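Big week for us at Rullska: the new grasp planner is finally out! I've been bugging Daichi Kikuchi about a release date since January, and on Tuesday he just walked over, said "it's merged," and went to get lunch.

So what's new? The old version of Stister picked one grip point and stuck with it, which was fine for boxes and pretty hopeless for clothes. The new one keeps a running guess of where the fabric edges are and replans every 100 milliseconds as the cloth moves. Puffy stuff was the worst of it for us (all those seams look like edges to the software), so we spent ages on jackets. 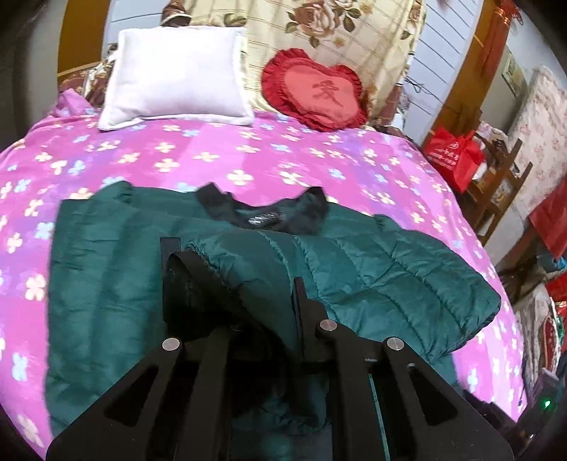 Does it need a new camera? The same wrist camera works fine, and all you have to update is the planner package and the calibration file.

Yi-chun Yuen ran it on 497 recorded jacket demos and it found a usable edge in all but 47 of them. I'm thrilled with that! Most of the misses were dark linings, and she already has a branch going for those.

One heads-up: the config format changed, so old files need a pass through the converter first. Raymonde Gill wrote up the steps in the repo, and she's answering questions on the Stister channel until Friday.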